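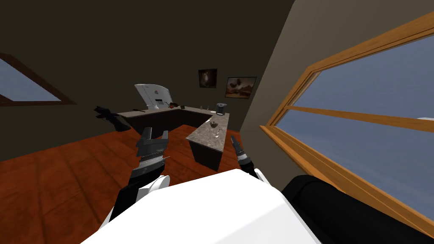 Flitby gets its left gripper back in line

27/07/2018 - Good news from the Oltura workshop! Flitby, our two-armed kitchen robot, has a freshly calibrated left gripper, and the settings were worked out in the simulated kitchen first. Solène Delorme spent the week there with both arms reaching toward the counter, checking how far the fingers part and where the wrist sits before anyone picked up a hex key.

The old wrist offset had been drifting since the spring, and small items were the worst of it. The spoon and the little lidded pot stay on the virtual countertop as her test pieces.

Mali Gethin then copied the new values to the real machine, swapped a tired finger screw and ran 300 open-and-close cycles. Not one fault in the log - we cheered out loud.

The right arm is next. Mali wants the same 300 cycles on that side, plus 100 more with the wrist turned, and Huguette Caron has the spare screws on her bench.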